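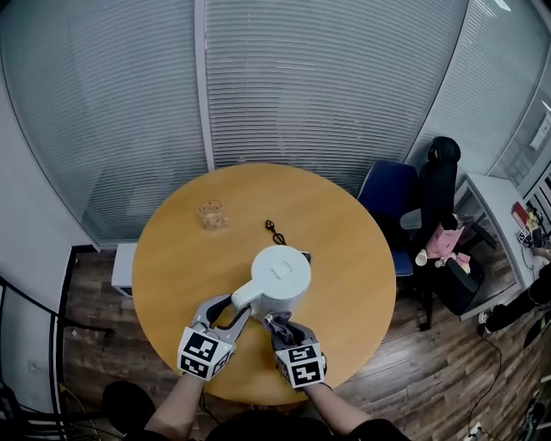
I'd been promised ten minutes with the technician who looks after the hand-held grippers at Tralta, and I got most of an afternoon, plus a coffee and a very long opinion about screws. She asked me to leave her name out ("the grippers don't sign their work either"), so you'll just have to picture someone with a hex key behind one ear.

Tralta's upstairs office in Ullham is where a person puts a gripper in each hand and does housework with them. Wiping down a kettle, say, with one gripper hanging on to the handle and the other pushing a gray cloth along the side. I wanted to know about the tools, and what keeps them going all day.

"Fingers first," she told me. "People always ask about the electronics, and I spend my life on fingers." She runs her thumb over the gripping surface of each one every morning, feeling for places where the ridges have gone smooth. A pair gets swapped at 1,000 squeezes on the counter, whether it looks tired or not. She used to wait until they slipped, and then one let go of a full sugar bowl in January and she changed the rule the same day.

Cloth is harder on them than anything solid, which surprised me. "You pinch a cloth and then you scrub, so the tips are rubbing sideways the whole time. And the lint! I have a toothbrush just for lint." I saw the toothbrush. It has had a life.

Then there are the markers, the black-and-white square patterns that ride on top of each gripper so its position can be worked out later. I asked whether she could print new ones on the office printer if one got scuffed. I got a look. Hers come flat from a print shop in Clornemitz, on matte stock, and she sticks them down herself with a steel ruler and a lot of muttering. "Glossy ones catch the ceiling lights. Half the pattern goes white and you've lost it." 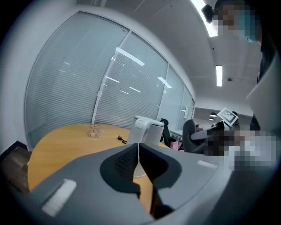

TOOLS & UPKEEP

So what happens when you put a fresh marker on? I figured you'd just carry on. No! Every time a marker comes off, even to clean under it, the gripper goes through its full check again. She holds it closed against a stop block, opens it all the way, closes it, turns it, and repeats that from each side of the table. It takes 185 seconds if she doesn't talk, and she admits that she talks.

"The mounting screws are where folks get into trouble," she said. (Here comes the screw opinion.) She does them up by hand, a little on one side, a little on the other, and never with a power driver. Too tight and the mount bows slightly, so the marker sits at an angle it didn't have yesterday. She puts a dot of paint across each screw head when she's done, and if the line is broken the next morning she knows one has crept.

The shells she cleans with a damp cloth and nothing stronger. An early pair went sticky after somebody used kitchen spray, and those now live in a drawer at the Jireš workshop as spare parts.

Before I left she let me try. I thought I was doing pretty well until I went for the handle of the kettle and came in much too steep. "Lower your elbow," she said, "you're going to load one finger and not the other." Lower elbow, better grip, sore forearm. She has logged almost 800 sessions on this pair and her forearms are apparently fine.

I asked what she'd change if she could. Softer triggers, she said, and a shelf of her own.

Posted 11th December

Shares: 42 | Comments: 3

benchrat_ull
The paint dot trick is great, we do the same on our jigs. Nail polish works too and it's cheaper.

Moth&Motor
Does she rotate the fingers left to right before replacing them? Ours always wear on the inside edge first.

tinlid
More about the sticky ones please. I have a whole drawer of those.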